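A Season of Adjustment: In Conversation With the General Manager of the Drekstead Baseball Club

The general manager of the Drekstead Baseball Club met with the Sotomayor Sports Review in May, in the second-floor office above the home clubhouse. The conversation lasted most of a morning and covered the bullpen, the farm system and the search for a new pitching coach.

The club finished last season with a losing record and parted ways with its pitching coach soon after the final home stand. The position has been filled on an interim basis by the former bullpen coach. "We did not want to hire quickly and then spend two years regretting it," the general manager said. "The interim coach knows these arms. He has caught most of them in side sessions, and he was told from the start that he would be a full candidate."

Asked what the club is looking for, the general manager pointed to communication before strategy. "A pitcher hears from a great many people now — the analysts, the trainers, his own instructor back home. The coach has to decide what reaches the mound and what stays in the meeting room."

The search began with a list of 5 names. Two withdrew to stay with their present clubs, and the rest have been interviewed at least once. The general manager declined to say whether any of them had managed before, and would not set a date for a decision.

Attendance remains a concern for ownership. The club drew 3,263 on opening night, a figure the general manager called respectable for cold weather, and 686 for a makeup game played in the early afternoon. "You notice the difference from the dugout," the general manager said. "The players will tell you they don't, but they do." Weekday afternoon games have been reduced in next year's draft schedule, and the club has asked the league for two more home dates in July.

On the farm system, the general manager was more willing to give details. The affiliate at Drernance will carry an extra starter for the rest of the summer, and no pitcher there under the age of 21 will be allowed to go past 100 pitches in an outing. "That is a rule, and the manager in Drernance does not have the freedom to bend it. He argued with me over it in spring training. I would have been disappointed if he hadn't."

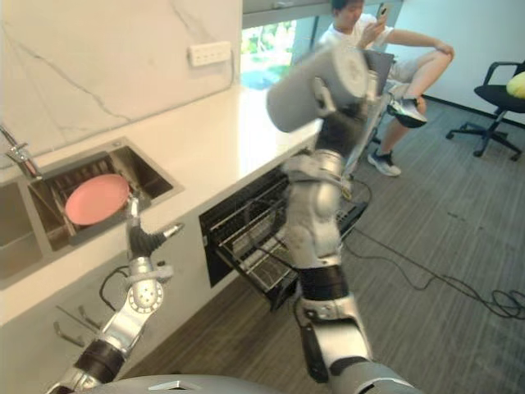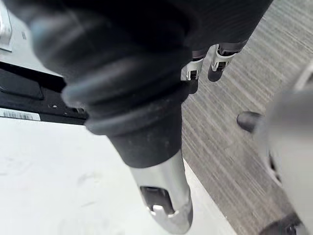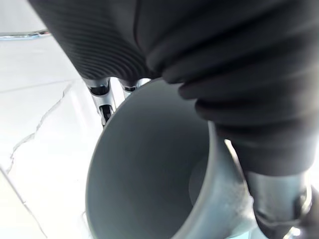 The general manager also addressed the trade that sent the club's regular shortstop to Zultis over the winter. The return, a left-handed reliever and a catcher who has yet to play above the lower levels, was not popular with season ticket holders. "I read the letters," the general manager said. "Some of them were fair. We had one shortstop and no left-hander we trusted in the eighth inning, and there was a younger infielder who had earned the chance to play every day."

That infielder has started every game this season and is batting second. The reliever began the year on the injured list with a sore elbow and is expected to throw to hitters before the end of the month. Until then, the eighth inning will be handled according to matchups, and the closer will not be asked for more than three outs.

Contact the Editorial Office | Copyright Sotomayor Sports Review. All rights reserved. | Back to top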